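I clean rooms at Nekwood, the guest house side of Stosport, and since April we've had a scheduling system called Skustier telling us where to go next. I like it more than I expected! No more trudging up to a room where somebody's still asleep. But it thinks a room is a number of minutes, and the fiddly bits (the corners, the white box by the socket) never seem to get any.

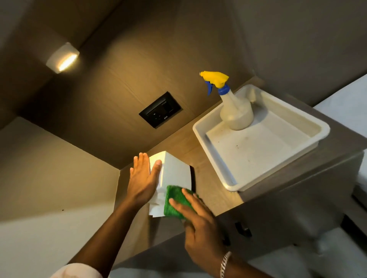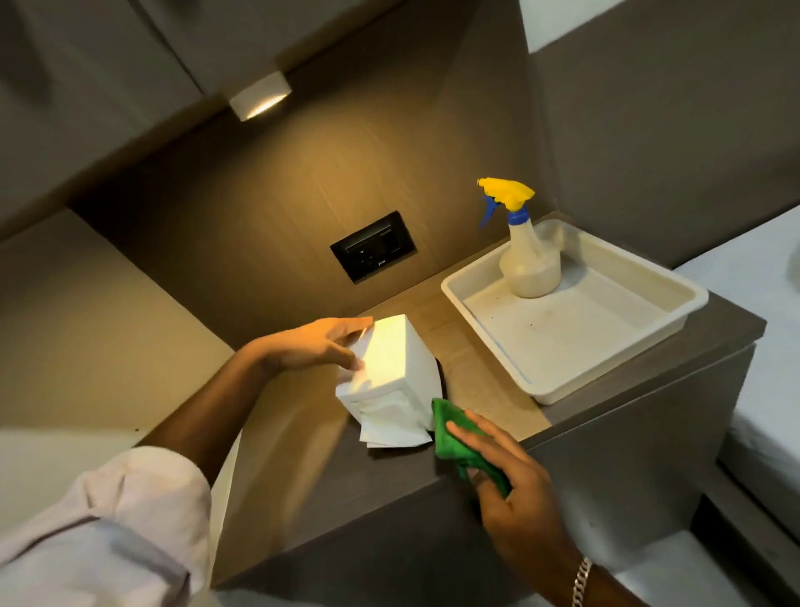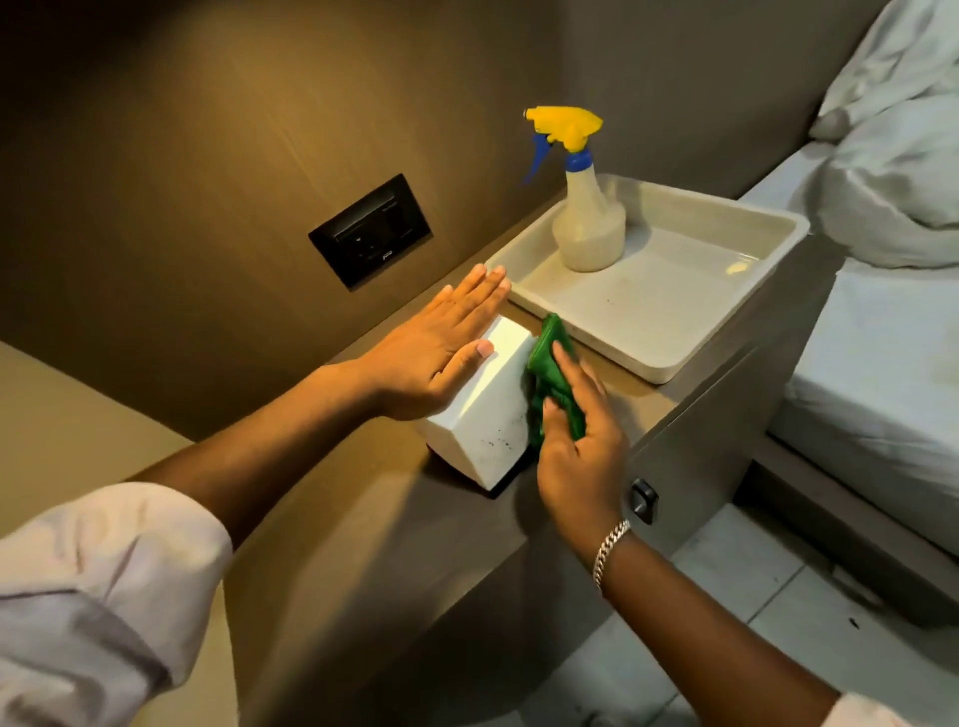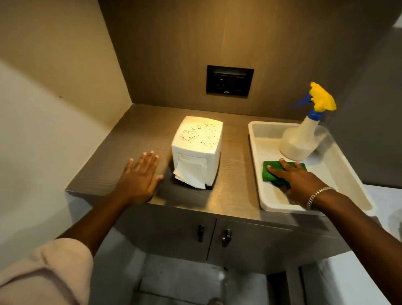 Green in one hand, yellow-topped spray bottle standing in the tray.

Will the software take our jobs?
Not at our place so far, but it has taken the chat between rooms, and I'd like some of that back.

My colleague Narendra Vashisht reckons we should set the minutes ourselves, and I'm with him. Let the machine sort the list, fine, but give the person holding the cloth a button that says "needs longer" and don't mark us down for pressing it.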